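# Simulation Task Rules: FAQ

Applies to all two-arm tabletop tasks submitted to the Nurkstead library. Maintained by Ashraful Kumarasinghe.

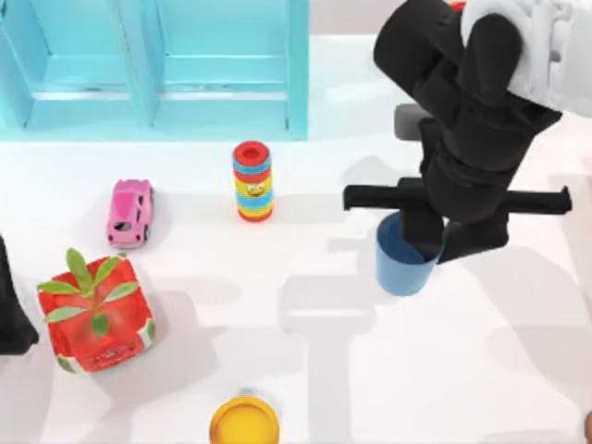
**What has to be in a task file?**
A start state, a goal state, a time limit and a list of every loose object. Objects that play no part in the task are listed as distractors. In a cup task set up like the one rendered here, the ring tower, the pink car and the potted plant would all go on that list, with the blue cup as the target.

**When does a grasp count?**
When 2 opposing finger surfaces report contact and the object has cleared the table. Fingers inside the rim are not enough on their own.

**Can the second arm stay idle?**
Yes. Park it at the side and keep its joints under position control. Do not delete it from the model, as this changes the collision set.

**How many resets are needed before review?**
1000, with randomized object positions. Log the seed for each one. Runs in which objects overlap at reset are discarded and repeated.

**Are shadows required?**
Yes, for any task with camera input. State-only tasks may turn them off.

**Which checker should I use?**
Stallarar, version 2 or later. Drilley reports are still accepted for tasks opened before September.

**Who signs off?**
2 reviewers, neither of them the task author. Changes to friction or mass values after sign-off reopen the review. Changes to color do not.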